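Search this site
Search
Go

About Banitz

How we work, and the rules we work by
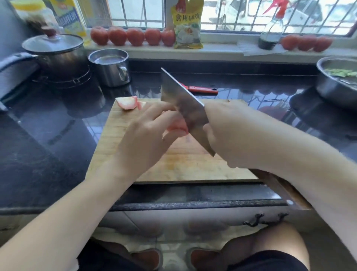
A cooking teacher who took part in our first trials told us that a rule for a kitchen robot should be one she would give a new helper: know where the blade is before you move anything else. We wrote it down that afternoon and it is still the first line of our house rules.

Banitz writes working rules for robots that share a home kitchen with people. We do not build robots. Makers and research groups send us their plans, their recorded tasks and sometimes the machine itself, and we tell them where the work meets our rules and where it falls short. We are a small company, and kitchens are all we cover.

What we do

Most of our work starts with people doing ordinary jobs by hand. We study how a person holds a knife, where the other hand goes, and what is left on the counter while cutting. Cutting fruit on a board next to a stove is a simple job for an adult. For a machine it raises a long list of questions about reach, force, speed and what to do when someone steps in close. Our rules try to answer those questions in words that a shop floor worker or a parent can follow.

The full set is called the Zutard rules. It has 96 rules in 3 parts: the work area, the tool, and the person nearby. Each rule fits on one page. A rule that will not fit on one page gets split or rewritten.

Some of the rules our clients ask about most:

A robot holding a blade does not travel. It cuts at the board, puts the blade down flat, and only then moves its arm to another part of the counter.

A blade is never passed from a robot to a hand, or from a hand to a robot. It is set down and picked up.

If a second knife is on the counter, the robot has to know its position before it starts. If it loses track of that knife, it stops and says so.

A person may stop the job at any time, by voice or by touch, and does not have to give a reason. Starting again takes a separate command.

Heat and cutting are treated as two jobs. A robot may do both in one kitchen, but one arm may not do both at once.

How a review goes

A maker sends us the machine's manual and a list of the jobs it is meant to do. We pick the jobs we want to see and write the test sheet. The maker does not see the test sheet in advance. For any job with a blade we ask for 1,000 runs, and at least 900 of those must take place with a person standing at the same counter. Every stop is logged, including the ones the maker thinks were false alarms. We read all of the stops.

At the end the maker gets a written report. It lists each rule as met, not met, or not tested. We do not give scores or stars, and we do not sell a badge to put on the box. A maker who wants to quote from the report has to publish the whole report.

Reviews are paid for up front and the fee is the same whatever we find. We do not take shares in the companies we review, and we do not review a product that anyone here has helped design.

Recording people at work

Since so much of what we do depends on recordings of people in their own kitchens, we have rules for ourselves too. People are told what is being recorded and what it will be used for. They can ask for a recording to be removed. We ask them to cook the way they normally would and not to tidy up for us, as a cleared counter teaches us very little. Pots, packets, bowls and spare knives are part of the job.

Cele and Pulix

Cele is our training course for test staff. It covers safe setup, how to fill in a stop log, and when to call off a session. Anyone who runs a blade test for us has passed it, and makers may send their own staff.

Pulix is the free short version of the rules, meant for schools and small workshops. It leaves out the test methods and keeps the plain instructions. Teachers may copy it for class use without asking.

Changes to the rules

The rules are revised once a year, in December. Comments can be sent in at any time, and we keep a public list of what was asked for, what we changed, and what we turned down. Please give the rule number when you write.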